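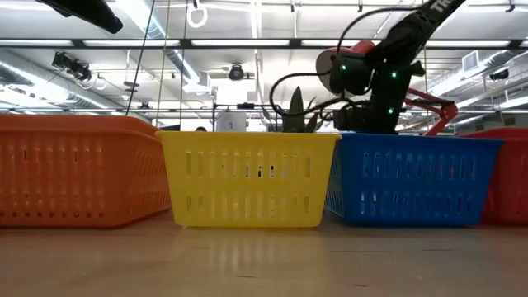

My semester project in the Monow lab started with a question that sounded way too easy: can a policy trained on neat demos handle a messy table? I spent most of February finding out, and I went through a lot of coffee doing it (sorry, Fasero team, I owe you a bag).

The task was sorting plastic bins by color with two arms. I recorded 38 teleoperated demos and trained 2 versions of the policy. One saw only bins in straight rows. The other saw rows plus random layouts, with bins turned every which way.

I figured the random layouts would just confuse it. Wrong! The mixed version grabbed rims at odd angles that the rows-only one kept missing, and it was a lot calmer when both arms wanted the same spot.
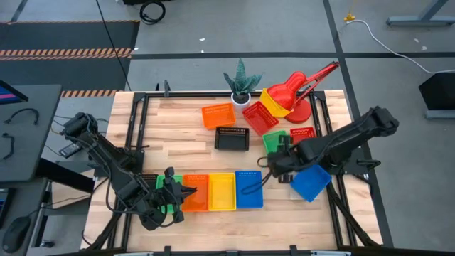
Why not just collect more demos with straight rows?

I tried that first, and four extra sessions barely changed anything. The policy got smoother on rows but still reached for the long side of a rotated bin as if it faced forward.

My biggest headache was arm timing. I borrowed the handoff rule from the Notulov code, where one arm waits until the other clears the middle, and it's slow but I had way fewer bumps. Next I want to try stacking, and I'd like to redo my grasp labels before anybody else uses them.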